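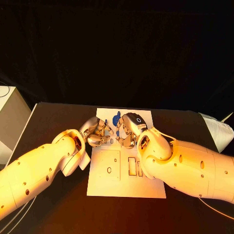
1 Jul 2019
By Atieno Ndung'u

I have now spent 22 hours in Zendora and I still couldn't tell you who the baddie is. I'm not sure there is one! I've delivered a lot of soup, I've mended a lighthouse, I've been bitten by the same goose in two different villages, and last night I sat on my sofa until well past one in the morning because I wanted to see what happened when the ferry came back. (It brought cheese. I was thrilled.)

If you haven't come across it, Zendora is the new role-playing game from Trummer, a small studio who until now mostly made puzzle games for phones. You play a courier called Tarel, who arrives on an island with a bag, a bad knee and a list of addresses that are mostly out of date. The knee matters. You can't sprint in this game. You can walk, you can walk a bit faster, and if you push it on a hill Tarel will stop and lean on a wall until you let the stick go.

I hated that for the first evening. I'm an impatient player at the best of times, the sort who hops everywhere sideways if it saves four seconds, and being made to stroll past every hedge on the island drove me up the wall. Then at some point on the second night I noticed I'd stopped looking at the map. I knew that the blue gate meant the baker's lane and that if I could hear the weir I'd gone too far. I can't remember the last time I learned a place in a game like that, instead of following a dotted line across it.

The biggest place on the island is Rarkville, and it's where I've spent most of my time. It's a harbour town built up a very steep hill, with the posh end at the bottom for once, and all the people you'll want to talk to living at the top. Everyone there keeps their own hours. The cobbler shuts when it rains. The woman who sells lamp oil goes to her sister's every few days and simply isn't there, and no, there's no second lamp oil shop. I ran out on the coast road once and had to feel my way home by the sound of the sea, which was terrifying and also the best ten minutes I've had with a controller all year.

There is fighting, sort of. Tarel carries a stick, and there are things in the woods that want your bag. They don't much care about you. You can hit them, or drop a parcel and leg it, and the parcel you drop is gone for good, along with whatever the person at the other end was waiting for. I lost a wedding hat that way. The bride was very nice about it, and I felt so rotten that I went back to an old save, which I never do.

The writing does a lot of this with very little. Most people only say a line or two when you knock, but they remember things. Turn up late three times and the schoolteacher starts setting her clock by you as a joke. Trummer say there are more than 3000 separate doorstep conversations in the game, and I can believe it, as I've heard only one repeat so far and that was the goose man, who has a lot on his mind.

Now the moaning. The menus are dreadful. Your bag is shown as a bag, with things piled in it, and finding one letter under a ham is funny once. The text is tiny too, and the setting that makes it bigger pushes half the words off the side. I play on a fairly old telly across a fairly small room and I was still squinting. On a handheld I think I'd have given up.

It also gets rough in the marsh. I had the picture stutter badly every time the fog rolled in, and twice the whole thing froze on the causeway, and the game only saves when you sleep. I lost most of an evening to the second one. There's a patch promised, along with a proper quick save, but I've been promised patches before.

And you should know it's long. A friend of mine who's further in tells me there's a winter, which starts whenever your first November comes round on the island calendar, and that the roads change so much you have to learn half of them again. I can't decide if that's wonderful or cruel. I've bought Tarel some better boots, just in case. They cost 700 shells, every shell I had, and they squeak.

I meant to play something else this week. There's a shooter still in its wrapper next to the telly and my brother keeps asking if I've started it. I've told him I'll get to it once the ferry's been again.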